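Tagged: Baby & Family > Monitors & Feeding Logs

SOLVED: Grestari feed log not syncing from the neonatal unit wifi

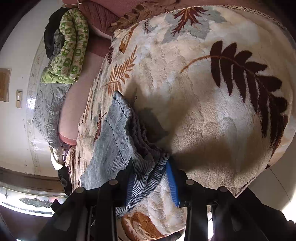

So our little one arrived at 29 weeks and I've been keeping every pump and every tube feed in the Grestari app, which I love to bits (the milestone pages are gorgeous!). Trouble started in January when I moved from the home wifi to the hospital guest network. My phone showed 1,197 entries, my mum's tablet was stuck on 400, and the little cloud just spun and spun.

What I tried:
- Logged out and in on both devices. No change.
- Turned off the Saragih growth chart add-on. No change, but the app did open faster!
- Switched to mobile data in the parents' lounge. Synced 8 entries, then stopped.
- Reinstalled on the tablet only. Back to 400.

Update, 2 am: wrote to Grenus support while pumping and got a real reply before breakfast, how good is that? They spotted two entries with the same time stamp, from the night the clock on my phone was wrong. The app was choking on those and holding back everything behind them.

Fix: open History, sort by time, change one of the doubles by a minute, then pull down to refresh. The whole lot came through while I was still on the Worgate ward guest wifi, colours and all. Mum rang me straight away because she could finally see the first full bottle!

Please back up first (Settings, Export) if you're trying this. Marking as solved, and a huge cheer to everyone who replied.

We use cookies to remember your forum settings. Accept | Manage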